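Kitchen Handover Program: Spring Progress Report to the Wan Fund
Prepared by Nerys Price, program lead, Adton Tenants' Housing Project

We've had a really good quarter, and I'm delighted to be writing this one! When the Wan Fund agreed to a second year of kitchen clear-outs and resets, we had a waiting list and one borrowed van. In March we moved into the Wuna buildings, the older blocks with the tiny kitchens, and the work there has gone faster than any of us expected.

Where we are

The team has finished 169 kitchens out of the 227 on this year's list. Each visit covers the same ground: empty the cabinets, check dates on food, wipe down the shelves, put everything back where the tenant wants it, and leave a short list of repairs for the building office. Most visits fit into a morning. The corner cabinets take longest, as you may remember from my last report, and we've stopped scheduling two L-shaped kitchens on the same day.

Spending

We have spent $3,681 on supplies so far (boxes, liner paper, cleaning cloths, shelf risers and cabinet bumpers). That's under budget, mostly thanks to the Flernow grocery on the corner, which saves its cardboard boxes for us every Thursday. I'd like to move what's left into shelf risers. They are the thing tenants ask for again and again, and we ran out twice.

What we've changed

Visits used to start with everything piled on the counter. In a small kitchen that leaves no room to work, and we lost track of what came from which cabinet. Now we work from boxes on the floor, one cabinet at a time.

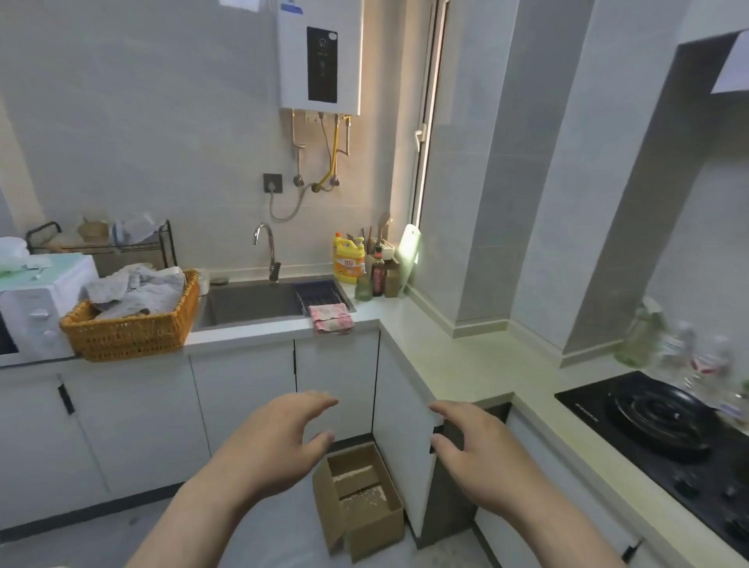 Box lining was a suggestion from the Wuna crew and I wish we'd done it from the start. A sheet of white paper goes in the bottom before anything else, and when it ends up covered in crumbs like this one, it can be lifted out and replaced without throwing away a good box. The countertop stays in use too, with the soap by the faucet and the chopsticks and spatulas standing in their holder, so a tenant can still make lunch while we're there.

Still to do

There are 58 kitchens left, 30 of them in the Adton end of the list, where parking is difficult and we'll need to carry supplies in by hand. I'd also like to do return visits to the first kitchens we finished, to ask people what has held up and what hasn't. If the Fund is happy with the shelf riser request, please let me know before the next order goes in.

Nerys Price

Related reports
Winter Progress Report: Getting Started in Adton
Supply List for Kitchen Visits
Hall Closets: A Short Pilot
Tenant Feedback Form

This site uses cookies to remember your settings. Accept / Manage preferences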